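Courses > Workshop Practice > Handouts > Unit 9

Unit 9: Brackets, fasteners and cable routing

When parts share one bracket, lay them out before printing anything. Mark where each cable leaves its part and leave space for the bend. Mounting plates should have more holes than the first layout needs — parts get moved.

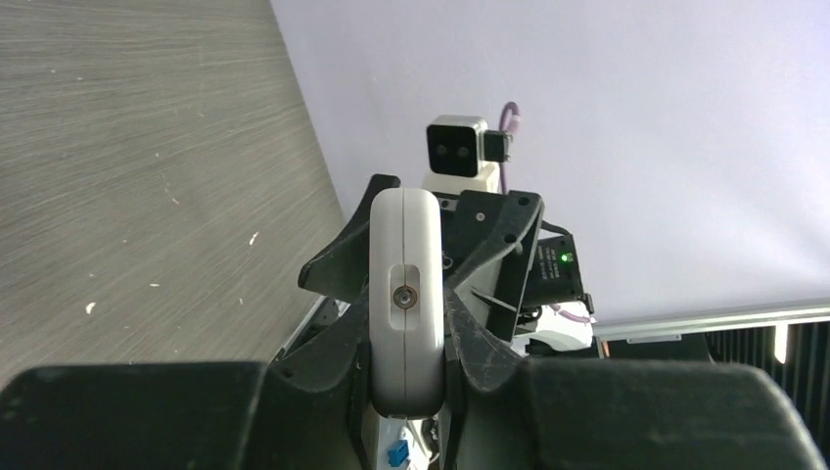

Fig. 2. Printed black bracket with a camera module on a white mounting block. The plate at right has small screw holes and a cable tie across its lower part.

A recessed screw sits below the surface, so check that your driver reaches it before closing up the assembly. Cables that curve need slack at both ends. Trim tie ends flush.

For Thursday, October 10, 2019: bring a sketch of your own bracket with every hole marked. Hand it to Amrit Sutherland at the start of lab.

Related handouts
Unit 8: Print orientation
Unit 10: Housings and seams
Lirnus project notes

Contact the lab office | Back to top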